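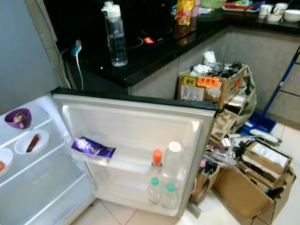
Pernthorpe Flats, shared kitchen check
Flat 704, small fridge and the counter next to it
20th May

I do this one every other month and I'm still using the old Wainwright sheet, so ignore the boxes that don't match our kitchens (we don't have gas, we have never had gas). OK means OK. Everything else gets a comment, and you know me, some of the OKs get one too.

FRIDGE

Door opens fully and shuts by itself from halfway: OK. It gave a nice solid thunk.

Door gasket clean, no splits: OK. I ran a damp cloth along it and got a few crumbs out of the fold.

Temperature: OK on my own thermometer, left on the shelf while I did the hallway.

Food covered: NO. The bowls on the shelves need lids, please! The purple one on the top shelf, the white one with the sausage under it, the one with something orange in it, all of them. There's a stack of Drevel lids in the drawer by the sink and they fit nearly anything. Plastic wrap is fine too.

Food labeled and dated: NO. I can't tell whose is whose or how old any of it is. Masking tape and a pen live on top of the microwave.

Raw food at the bottom: N/A. Bottom compartment is completely clear. If anybody buys raw chicken this week, you know where it goes.

Door racks: OK, with a note. Bottles are all standing up and capped, lovely. The Cadbury wrapper on the upper shelf is hanging over the edge, so push it back before it gets caught when the door closes. (If it's empty, bin it. If it isn't, well done for making it last.)

Spills: OK. The walls and floor of the lower part look really good.

COUNTER AND COOKTOP

Cooktop glass, no cracks: OK.

Cooktop off at the wall when not in use: NO. The little orange-red light was on. I know it's only a light, but the rule has been the same since I started and I'd love to tick this one in June.

Packets kept away from the cooktop: NO. There's a yellow and red snack packet standing on the counter behind it. Two feet to either side and I'm happy.

Mugs, tray and bowl: OK where they are, though I'd put the mugs away if there's room.

Water bottle: OK, lid on.

ELECTRICS

Socket, no scorch marks or looseness: OK.

Chargers and cables: COMMENT. The teal charger is fine, but the white cables hang down toward the fridge and I don't want them shut in the door. Loop them up on the counter or unplug them when you're done.

TO DO BEFORE I COME BACK

Lids and labels
Cooktop off at the wall
Snack packet moved
Cables up

Follow-up visit in June. Ring 281 from the hall phone if the fridge starts making that humming noise again.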